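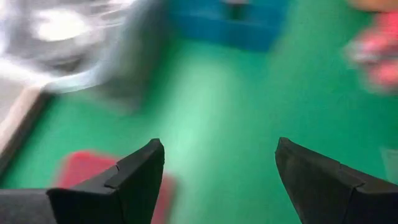
Dried spices lose volatile oils through heat, light and air, in that order of severity for most home kitchens. A cupboard beside the oven is the worst location, and the shelf above the rangehood is little better.

- Store ground spices below bench height, away from the dishwasher vent.
- Decant bulk bags into small jars. A half-empty large jar holds more air than spice.
- Never shake a jar over a steaming pot. Spoon into a dry dish first – steam cakes the remainder.
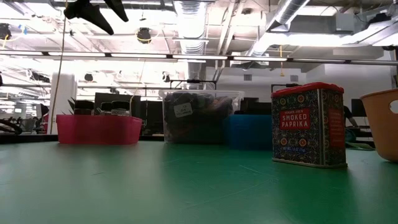

Label the base as well as the lid, as lids get swapped during washing. Masking tape and a soft pencil survive handling better than most felt pens. Write the opening month only: a jar opened in July is checked the following July. 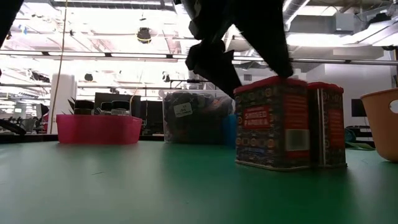
Ground paprika fades sooner than whole seed. Test by colour first, then rub a pinch between dry fingers; if there is no aroma after 10 seconds, discard it. Whole cumin and coriander can be revived in a dry pan over low heat, but ground product scorches.

Wash empty jars in hot water, air-dry overnight with the lids off, and refill the next day. Rubber seals that still smell of cloves go to the screw jar.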